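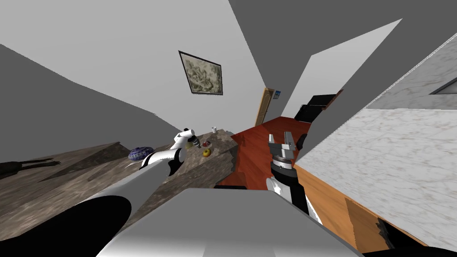

Marmalade swap, and where we've got to

Quick one as I'm typing this between trains. The swap is on again in May, same hall in Drulau, doors at 10am. Last year we had 53 jars on the table by the time the tea went round and only a few went home with the person who made them. Bring whatever you've got. Runny is fine. Dark is fine. Burnt, well, label it.

Labels please!! Fruit, month made, whether there's ginger or whisky in it. Farzana Paracha still has a jar from last time marked "mixed" and won't open it.

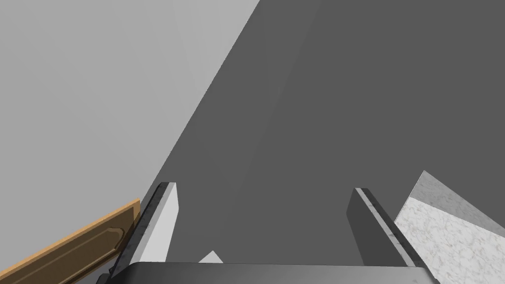

Sugar: Heino Vaher has got us a price from Loreck if we order together. Needs 300 kilos between us to get it, we're at almost that, so if you were dithering then put your name down. Collection from his garage, evenings only, bring your own bags as the sacks are to heavy to lift into a car on your own.

Seville oranges were poor this winter, thick skins and not much pith. Several of you went over to lemons and did well out of it. Tarmo Vanags boiled his whole before slicing and got a much softer peel, about half the faff too. Recipe is on the back page, but it should say 6 lemons, not 16. Sorry to anyone who allready bought them.

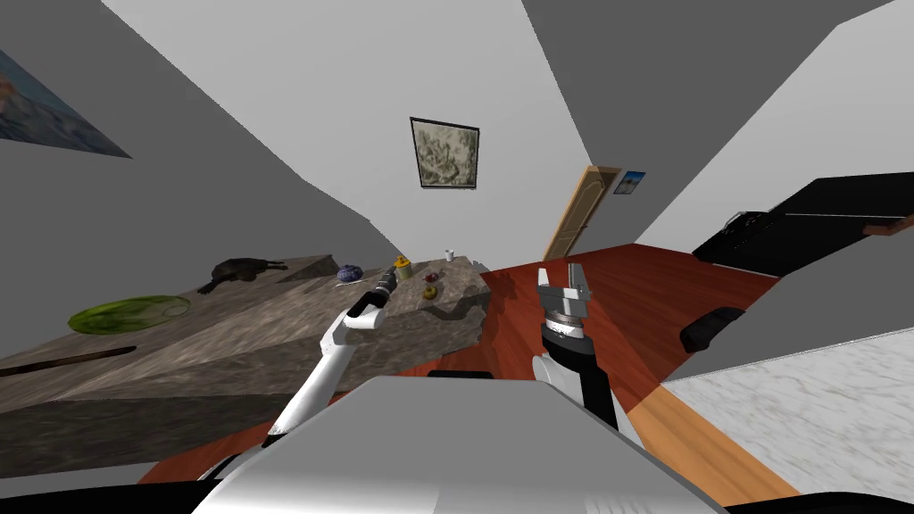 Lăcrămioara Dobre writes that whole-fruit boiling is all very well but the set suffers unless the pips go back in, tied up in muslin, and could we please print that as well. Consider it printed. She also wants the big pan back, whoever has it. Lid too.

Jars to me by 9.30 on the day if you can't stay.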